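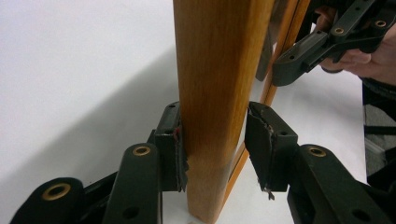

¿Qué cera conviene para las patas de una silla de madera clara que se ha quedado mate?
Cera de abeja incolora, en capa fina, después de un lijado suave con grano 220 siguiendo la veta.

Hola a todos:

Contesto a lo que preguntaba Ilse en la lista, que copio debajo para no perder el hilo.

Ilse Kuhlmann escribió:
> Tengo 4 sillas del comedor de Hulldale con las patas rozadas por abajo.
> El asiento está bien, solo bailan un poco los travesaños.
> ¿Las desmonto del todo o se puede encolar sin abrir?
> La cera que tengo es de Solanki, con color, y no sé si sirve.

Ilse, yo no las desmontaría enteras. Prueba cada travesaño con la mano y abre solo las uniones que se muevan. Rasca la cola vieja de la espiga con una cuchilla, sin comer madera, pon cola blanca nueva y aprieta con un sargento. Déjalo hasta el día siguiente. Meter cola por fuera, con la unión cerrada, a mí me ha fallado 3 veces.

Antes de apretar, pon la silla de pie sobre una mesa plana. Si cojea, corrige el ángulo mientras la cola está fresca – luego ya solo queda rebajar una pata, y eso casi siempre sale mal.

Para las rozaduras, lija a mano y a lo largo. En las patas que se estrechan hacia el suelo ve con cuidado con las aristas, que se redondean enseguida. La cera con color la dejaría para otra cosa: en madera clara se mete en los arañazos y los marca más.

Los fieltros, al final, cuando la cera esté seca. Me queda una bolsa de 40 de cuando arreglamos las de Hanlow – si te hacen falta, dime y te los acerco en mayo.

Un saludo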